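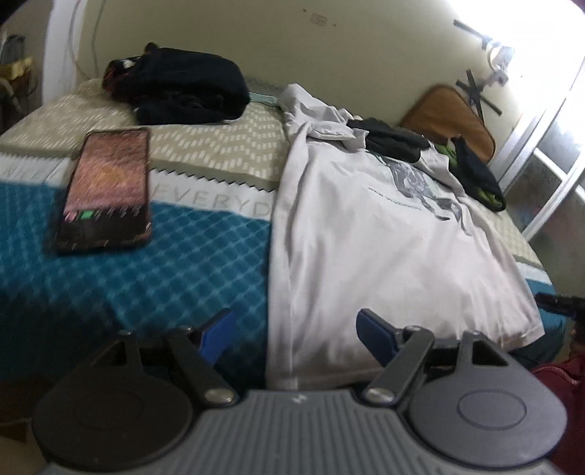
Temps de lecture : 4 min

Comparer deux pinces à main sur du linge

Janvier, par l'atelier Grurkau

Rubrique : Bancs d'essai > Préhension > Objets souples

Les fiches techniques donnent la course des doigts et la force de serrage. Elles ne disent presque rien du comportement d'une pince sur un t-shirt. Cette page décrit la méthode que nous utilisons pour comparer deux pinces tenues à la main, ici la Brustell et l'Egger, avant de monter l'une ou l'autre sur un bras. Elle suppose que les deux pinces sont déjà étalonnées et que la caméra enregistre correctement.

Choisir la surface

Un lit convient mieux qu'une table. Le drap se déforme sous les doigts et se laisse pincer avec le vêtement, ce qui arrive aussi dans une vraie chambre. Un drap à motifs, avec des bandes de couleurs différentes, complique la détection des bords et c'est très bien ainsi : un fond uni donne des résultats trop flatteurs. Notez le drap utilisé et gardez le même pour les deux pinces.

Disposer les vêtements

Étalez un grand t-shirt clair à plat, l'ourlet vers vous et le col du côté du mur. Ne lissez pas les plis. Ajoutez un ou deux textiles sombres par-dessus, froissés, et laissez le reste du linge en paquet contre le mur. Un téléphone posé sur le drap fait un bon objet rigide pour la comparaison, à condition de le laisser à l'écart du t-shirt.

Photographiez la disposition avant chaque série. Les plis ne seront jamais identiques d'un essai à l'autre, mais l'emplacement des pièces doit l'être.

Régler l'ouverture et l'approche

Commencez doigts grands ouverts, comme sur la vue en tête de page, où les deux patins bleus sont écartés, l'un sur le drap, l'autre devant le t-shirt. Approchez par l'ourlet. Descendez jusqu'au contact, puis fermez lentement. Si le tissu glisse sans former de pli entre les doigts, rouvrez et reprenez un peu plus bas. Une reprise compte comme une reprise, même si la prise suivante est bonne.

Dérouler la série

Comptez 12 prises par pince, dans cet ordre :

- ourlet du t-shirt, au milieu
- coin de l'ourlet
- manche froissée
- textile sombre posé sur le t-shirt
- téléphone

Revenez au début de la liste jusqu'à atteindre le total. Soulevez chaque pièce à hauteur de poignet, tenez-la environ 9 secondes, reposez-la. Remettez la disposition en place entre deux prises.

Une même personne doit faire les deux séries. Le poignet compte beaucoup sur une pince à main, et un opérateur qui connaît déjà le modèle le favorise sans le vouloir. Alternez l'ordre des pinces si vous refaites l'essai le lendemain.

Ce qu'il faut noter

Pour chaque prise : tenue ou perdue, nombre de reprises, drap pincé avec le vêtement ou non. Ajoutez une remarque libre quand un patin accroche ou que le tissu se coince dans les biellettes. Ce dernier défaut se voit mal à l'œil nu pendant l'essai ; vérifiez sur la vidéo.

Surveillez aussi la lumière. Une source forte dans un angle du champ blanchit le mur et les objets voisins, et un tissu clair peut y perdre son contour. Le contrôleur Zarketti, que nous employons pour l'enregistrement, permet de bloquer l'exposition. Bloquez-la sur le t-shirt avant de démarrer.

Nos relevés

Chez nous, la Brustell a mieux pris l'ourlet et pinçait moins souvent le drap. L'Egger tenait mieux le téléphone, avec une fermeture plus franche. Sur les textiles sombres froissés, les deux se valaient. Nous avons gardé la Brustell pour le linge et refait une série avec des patins plus minces sur l'Egger ; le gain sur l'ourlet était net, mais le téléphone tournait entre les doigts. Les patins d'origine ont été remontés.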